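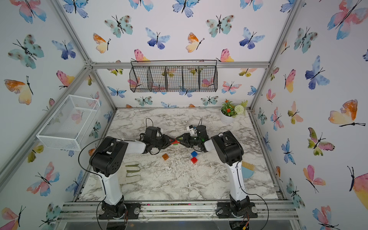
Two robot arms reach toward a red-and-green object at the centre of the table.

Lurau Street Water Main Renewal
Progress report to the Nundach Infrastructure Fund
Sunday, September 6, 2020

First of all, thank you for your patience over the winter, and for the kind note that came with the last instalment. It was passed along to the crew and went up on the wall of the site office, where it still is.

When we last wrote, in March, the old cast iron main under Lurau Street was still carrying water to every house between the school and the creek, and we were waiting on the utility locates before anybody could break ground. Those came through in the end, a little later than we'd hoped, and the contractor, Pavliuk, has been on the street most working days since. The new main is now in the ground from the school corner down to the laneway behind the bakery, and it has passed its pressure test and been flushed and chlorinated. Nearly 50 homes have been moved over to it. The temporary line that ran along the gutter on that side has been taken up, and I know the people with prams and walkers are glad to see the back of it.

The lower end has been slower going. The ground near the creek is wetter than the old drawings led us to expect, and the trench needed shoring and a pump running day and night for a good stretch. We also came across an abandoned gas service that wasn't on anyone's plan – it was dead, thankfully, but work stopped until the gas company had been out to confirm it. Between them these things cost us 2 weeks. Pavliuk has made up a bit of that time by starting on the hydrants early, and we're grateful for it.

On the money side, we're within the approved budget, though the contingency is thinner than I'd like. The extra pumping and shoring came out of it, and so will some additional gravel at the creek end. Valve fittings from Cludex arrived in full and have been paid for. We aren't asking for any change to the grant at this stage.

Neighbours have been good to us on the whole. Most of the calls were to do with parking and driveway access, and there were a few complaints about cloudy water on the morning after a changeover, which cleared once the taps had been run. We now put a card through each door the day before.

Still to do: the creek crossing, the remaining house connections, capping off the old main, and then the footpaths and the road surface. Paving depends on dry weather, so the lower block may have a gravel patch for a while. Grass seed will go down on the boulevards after that, and we'll send the next claim with the paving invoices attached.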